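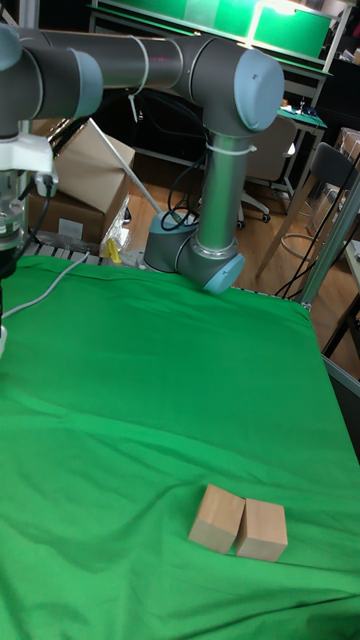
Fifteen months since Ternier started moving block sorting at the Limcombe shop from hand to arm. A few notes on what changed for the people on the bench. Numbers are ours, one site only.

The job before: 17 people over two shifts, picking and squaring wooden blocks by hand for the finishing line. Repetitive, light, hard on the wrists by the end of a shift. Turnover was high and everyone planned around it.
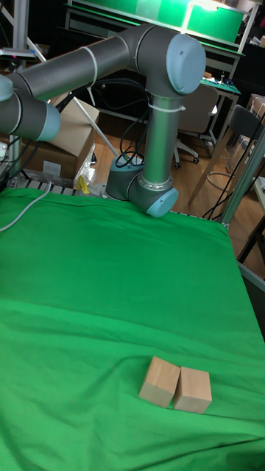
No one was laid off. Two people retired and their posts were not refilled, and I count that as a loss of jobs even if the annual report does not. Three moved to setup, which pays one grade higher and needs a training course that runs through May.

Setup is a different kind of tired. Edgars Mägi did hand sorting for years and now writes the pick positions. He says his wrists are fine and he takes the work home in his head.

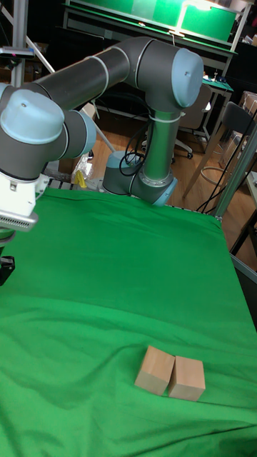 Most of the new work is exceptions. A part lying square by itself is easy to plan for. Parts that touch are harder, and a tilted block against an upright one, on cloth with folds in it, is the sort of layout Špela Golob spends her mornings on. Her job title still says sorter. We have asked for that to be corrected – twice.

Pace is the other thing. By hand, you could slow down for ten minutes and catch up later. With the arm, the cycle time is logged, and supervisors read the log. Rok Karagiannis asked for stoppages to be recorded by cause, with no operator name attached. That was agreed in writing.
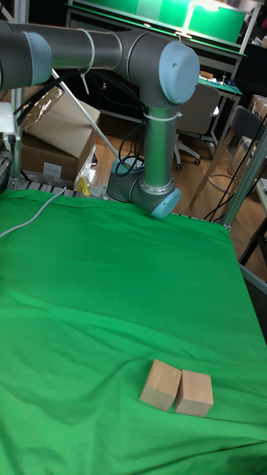
Two blocks with a narrow gap between them, Limcombe.

Still open: who signs off a changed pick position on the late shift, when there is no engineer in the building. At present it is whoever is there. The grade for that responsibility has not been set.

Zaid Smadi is collecting comments on the draft grading sheet. If you work setup at Rodari or Midtbø, send him yours too – the sheet will cover all three sites.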